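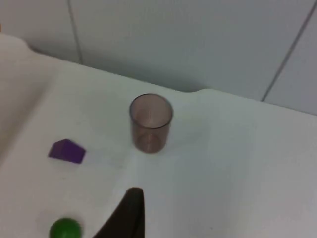 Hard water film on plastic tumblers, what works?

Asked by Tariq Siddiqui, 10th May

Moved to Brurthorpe in October and the water is super hard. Every plastic tumbler we own has gone chalky and kind of rough inside. Dishwasher makes it worse. Tried dish soap and a scrub sponge, now theyre chalky AND scratched. Glasses come out ok-ish. Is there something I can soak them in or do I just toss the lot? Got 2 kids so switching to glass isn't happening. Also is it safe to drink from them like this?

3 answers

Morena Fontana
White vinegar. Plain cheap kind, half vinegar half warm water, fill the sink so they're all the way under. Leave an hour, rub with a soft cloth, rinse well. If there's still film do it again overnight. Don't use the rough side of the sponge, the scratches hold onto the scale and you'll be back where you started. And check the rinse aid in the dishwasher, mine was empty for months and I had no idea. Salt too if your machine has a spot for it.
Scale is just minerals, you're fine drinking from them. If they're cracked or they smell weird, toss those.
One more thing, if it's still cloudy after two soaks and feels smooth when dry, that's not scale. The plastic itself is worn. Vinegar wont fix that.

kistira118
same here, over in Astell. citric acid powder, a spoonful in hot tap water. works faster than vinegar and doesnt stink up the kitchen. not boiling water tho, I warped three of them

Öztürkmen
Get a softener. We did, best money we ever spent

Comment from Tariq Siddiqui: did the vinegar overnight, most of them came up clear. Four are still cloudy but smooth so I guess those are the worn ones. Rinse aid was empty, yep. Softener not happening, we rent.

Comment from kistira118: rinse them by hand right after and dry with a towel, dont let them air dry

Was this helpful? 144 people said yes
Viewed 3965 times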